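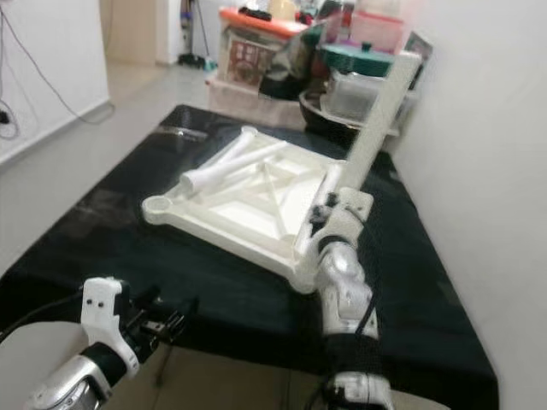
The Zornenley stool test is an informal benchmark for two-armed robots, in which a pair of arms fitted with parallel-finger grippers handles and assembles a plastic stool with screw-in legs. It is used mainly to compare grippers, and less often to compare arms, wrist cameras or control software. The name comes from the Zornenley workshop, where the first written version of the task was drawn up. There is no governing body and no agreed rulebook, and published results should be read with that in mind.

Background

Most gripper comparisons before the stool test relied on picking up small rigid objects such as blocks, cups and bottles. Critics of those tests pointed out that almost any two-fingered gripper could do well on them, and that the scores said more about the choice of objects than about the hardware. The Zornenley task was put forward as something harder, using a cheap household item that needs both arms.

Whether it is harder in a useful way is disputed. Screwing a leg into a socket puts heavy demands on wrist rotation and on the control software, and rather light ones on the fingers. A poor gripper on a good arm can outscore a good gripper on a poor arm. Supporters of the test accept this and say that a robot is bought as a whole. That may be so, but it sits awkwardly with the use of the results in gripper brochures.

Task

The stool is placed on a table between the arms. One arm steadies the seat while the other brings a leg to its socket, lines up the thread and turns it. The usual order of work is:

Grip the seat and turn it upside down
Pick up a leg and present the threaded end
Start the thread
Turn until the leg is seated
Repeat for the remaining legs

The seat has a square rim, crossing ribs on the underside and a round socket at each corner. The ribs give the fingers something to hold, though many operators prefer the outer edge.
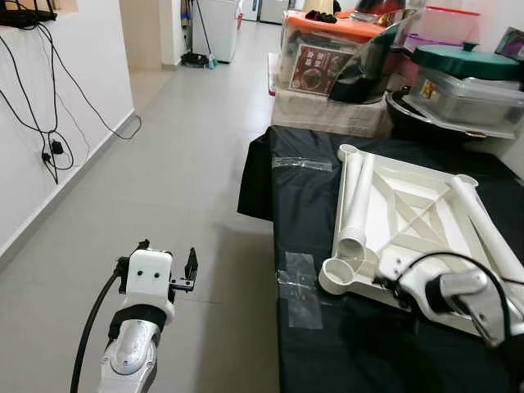

Starting the thread is the step at which most trials fail. A leg held a little off the vertical will often catch and take a quarter turn before jamming, and a system that judges success from camera images alone may record this as a finished leg. The Wesgate version of the rules calls for a pull test on each leg, but many reported scores leave it out.

Scoring

The original sheet gives one point per seated leg and sets no time limit. Wesgate added a limit of 60 seconds per leg, after complaints that slow, patient systems were being ranked above those anyone would want to use. Dalen, a gripper maker, publishes its own figures on a third scale that rewards smooth motion. The three cannot be converted into one another, and tables that list them side by side are of little value.

Grippers compared

The 2 products most often named in connection with the test are the Dalen parallel gripper and the Willik. The Dalen has stiff fingers and a strong closing force. It holds the seat well but is said to mark soft plastic, and it forgives very little when a leg is picked up at an angle. The Willik closes more gently and lets a leg shift slightly in its grasp, a help when the thread is being found and a hindrance once real turning force is needed.

The best-known claim in favour of the Willik rests on a run of 3000 attempts. The number is impressive until the conditions are looked at. Every attempt used the same stool at the same table, and the threads are likely to have worn as the run went on. No comparable run has been reported for the Dalen, so the frequent statement that the Willik is the better gripper for threaded parts has not been shown.

Criticism

Apart from scoring, the main objection concerns the surroundings. Tables, coverings, lighting and background clutter differ from one site to the next, and the rules ask for none of them to be recorded. A cloth covering can slide when a seat is pushed against it, while a bare top lets the seat skid. Either can decide a trial. White plastic parts are also a known difficulty for some depth cameras, and it is often unclear whether a failure belongs to the gripper or to the camera guiding it.

A further complaint is that reports seldom say whether the arms were driven by a person or ran on their own. The 2 kinds of trial have been mixed in at least one widely copied table.

A revised sheet, with a fixed table covering and a separate column for human control, was circulated in May. It has not been widely taken up.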